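Chapter 7
Stopping: Brakes, Heat and the Long Way Down

Most people choose a car by how it goes. They read about power, they ask a cousin about power, and on the test drive they find a straight bit of road and put their foot flat. Then they pull up at the lights on the way back to the dealer and never give that part of the trip a thought. This chapter is about that part.

A brake is a device for turning movement into heat. The car has energy because it is heavy and moving, and the energy has to go somewhere before the car can stand still. In an ordinary disc brake, two pads squeeze a spinning rotor, the rotor gets hot, and the air carries the heat away. The driver gets the credit.

The sum you need is the one for kinetic energy, which you met in Chapter 2 and have had time to forget. Double the mass of the car and you double the energy. Double the speed and you have four times as much. Students nod at this in class and then drive home as though it applied to trucks.

Our running case for the chapter is the Budness, a family wagon that weighed 2,987 kg with its trailer on when Libor Kolář took it over the range one June. He had two kayaks, a fridge and a firm belief that low gears were for tractors. By the seventh bend the pedal was going a good deal further down than it had at the top. He pumped it, which helped, and then helped less. The wagon finished its descent in the gravel of a runaway ramp, and the kayaks finished theirs a little way past it. His logbook entry reads, in full, "2022-07-04. Brakes checked. Nothing wrong with them."

He was right, too. The workshop found sound pads, straight rotors and fluid that was old and had taken on water. We'll spend Section 7.2 on that fluid, as it is the cheapest thing in the whole system and the one owners most dislike paying for.

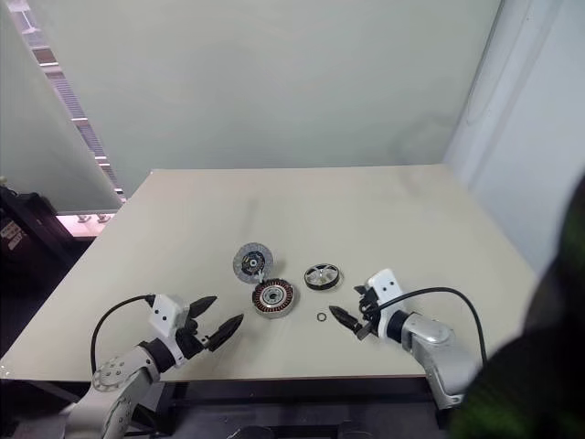
Heat explains most brake trouble, but a modern car has more than one way of slowing down. A hybrid or electric car can run its motor as a generator, so that some of the energy goes back to the battery before the pads have to do anything. You can see where that work is done in the stator on the table, the thick low cylinder with the ring of reddish-copper windings. When a magnetic rotor is driven round inside windings like those, current flows, and the rotor feels a drag. Drivers call the drag "regen" and talk about it at parties.

Regen has its limits. A full battery won't take any more charge, and at walking pace there is little energy left to collect. The friction brakes therefore stay, and a computer decides how to share the job between the two. Section 7.5 compares how the Fluvby and the Odedix handle the handover. One does it smoothly. The other does it in a way its owners say you get used to.

Before going on, you should be able to do the following without looking back:

Work out the kinetic energy of a car at a given speed.
Say where that energy goes in a hard stop.
Explain why a low gear helps on a long descent.

7.1 Pedal to pad

Your leg can't stop a wagon. At 98 km/h it can't do much to a bicycle. Between your shoe and the rotor there has to be some multiplying, and it comes in three stages. The first is the pedal itself, a plain lever. The second is the booster. The third is the hydraulic circuit, where a small piston at your end pushes fluid against larger ones at the wheels.

Take the lever first. Measure from the pivot to the centre of the pedal pad, then from the pivot to the pushrod, and divide the first length by the second.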